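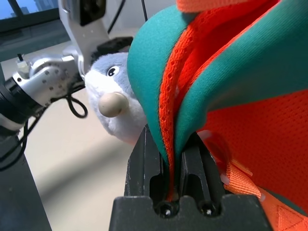

The note from Festham, waiting in the shared log this morning, says the wrist camera on the right arm should be left alone until the finger pads have been changed, and that the last drift we blamed on the camera was a pad coming away from its backing. Fair enough. Pads first, then camera check, then cables.

4/5/25, bench cell, both arms

Power off at the wall, air not used on this cell. Arms parked by hand before taking the brakes off.

Fingers, right arm. Old pads came off with a plastic scraper. The left one peeled in one piece, the right one left glue in the corners and took two goes with alcohol. Glue layer on the right had gone soft along the outer edge, so Festham were right about that one. New pads are from the Wulham strip, cut to the old ones. Let them sit under the small clamp over lunch.

The fabric jobs wear the pads far faster than the boxes did. A thick padded fold with mesh inside it needs a firm close, and any slip drags fibers into the gap. Cleaned out a fair wad of fluff from behind the finger slides. Should be a weekly job while we are on soft items. Put it on the sheet.

Bolts at the gripper base: one of the two had moved a little against the paint mark. Took both out, cleaned the threads, medium threadlocker, tightened in two steps. New paint marks in yellow, the white pen is dry.

Closing force was set to 80 in the config file. It had been put up in February for the heavy bags and never put back. Dropped it for now and tried the padded fabric piece again. Holds with the fold pinched well down between the fingers. If it's held only by the tips it creeps. So the fix there is a deeper grasp, and I would like to keep the force where it is.

Finger opening check after the pads: commanded full close, feeler gauge would not go in at either end. Ran 310 open/close cycles with nothing in the fingers. No faults, motor housing a bit warm to the hand at the end, same as before.

Camera check, after the pads. Target card on the table, five poses, compared with the saved set. Within tolerance on all of them. Did not touch the mount.

Cables, left arm. The loop under the joint is too loose for my liking. It doesn't catch on anything in the normal poses, but with the arm folded in and something bulky on the table it gets close. Tried a hook-and-loop tie one hand's width back from the connector. Swung the joint end to end slowly with the pendant and the loop stayed clear, no pull on the plug. Leave the tie loose enough to turn. Do not use zip ties here, we lost a connector that way in the Paltville cell.

Blind: afternoon sun on the tabletop puts hard shadows across the work area and the soft item runs score worse. Asked for a roller blind again. Order number from last time was 925, no idea if it is still open.

Parts used: one pad pair, threadlocker, one tie. Pads left in the drawer: one pair, so reorder from Lại before the end of the month. They want the finger width on the order form or they send the narrow ones.

Still to do:
Left gripper pads, look fine but same age as the right.
Put the new force value in the Festham copy of the config too.
Rerun the soft item set with the deeper grasp and log the slips.
Label the spare camera cable.

Cell powered up again at 4:40, both arms homed without errors.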